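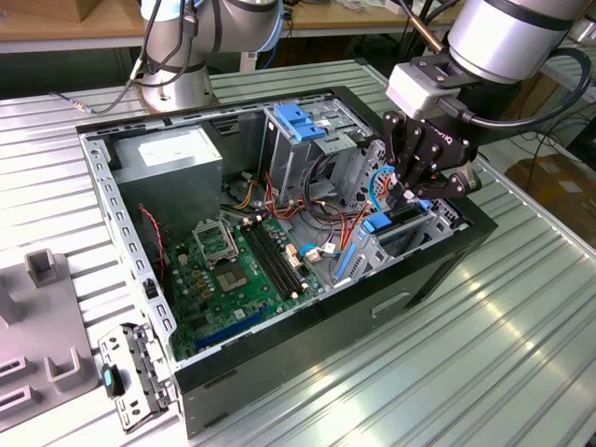

Figure 3. Fixed-camera view of the disassembly cell with the gripper lowered into an open desktop case. The CPU socket is empty and its bracket is flipped open.

4.2 Replanning around cables

The Todero planner treats every removal step as a short motion with a known approach direction. This works well for screws and memory modules. Cables are harder. In a case like the one in Figure 3, a bundle of power cables runs through the middle and a blue-and-white SATA cable loops up on the right, near the clips the fingers have to reach. Neither is in the CAD model of the case.

We handle cables as soft obstacles. The perception node segments them by color and depth and passes a set of inflated curves to the planner. A path may touch a curve but pays a cost for it, and the cost rises with the expected push distance. If no path is found in 50 ms, the planner drops the approach direction and samples a new one from the 11 stored for that part type.

We tested this in simulation on 1000 start states generated from the Clerstead scans. With hard obstacles, the planner found a path in 499 of them. Most of the failures were at the rear of the case – the inflated curves closed off the latches completely. The soft version is slower per query, and its timing is given in Section 5.

Reflections remain a problem. The ribbed metal table returns bright patches that the depth filter reads as holes, so we mask everything outside the case outline before segmentation. The mask code was written by Iolanda Macedo and is part of the July release.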